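Stockroom news from Stulalville

The move out of the Saavedra unit is finished, and from June all orders for spares and trays will go out of Stulalville. Counter hours stay the same. The phone number and the order form have not changed either.

Most of the last month went on the stock count. The final figure was 976 lines, which is fewer than the old list showed, as a good many discontinued Gunach parts had never been taken off. Those have been removed from the catalogue. If you have a Gunach code that no longer brings anything up, send it to the stockroom with the name of the part and we will find the nearest match.

The shelving at Stulalville is the yellow kind with black posts, and black plastic trays are now kept on it. Lids go back with the tray they came off. We had too many odd ones at Saavedra and ended up ordering replacements we did not need.

Small parcels are sorted into open plastic bins before they are put away - one bin to a delivery, so that two orders are not mixed. Please do not take a box out of a bin until the delivery note has been checked against it.

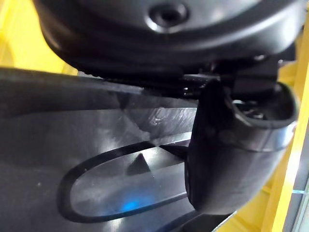
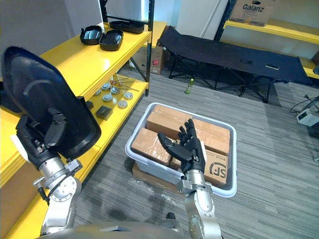 Boxes in the bin and a black tray lid held upright, second picture.

A few points for anyone sending stock to us. Use brown cardboard boxes where you can and seal them with clear tape, so that old labels and damage are easy to spot. Write the order number on the top and on one side. Boxes should be no more than 3 deep on a trolley. Courier deliveries are taken in at the side door until four in the afternoon, and anything later will be booked in the next morning.

Flattened cardboard is worth keeping. We put a sheet down under bins that stand on the carpet, as it saves wear and makes them easier to slide. Clean sheets can be left by the packing bench. Plastic film goes in the clear sack, with the paper labels pulled off first if they will come away.

The Clarkusix trays on back order should be with us in some 2 weeks. Part orders will be held until then unless you ask for them to be split - there is no extra charge for this, but it does mean a second delivery to sign for.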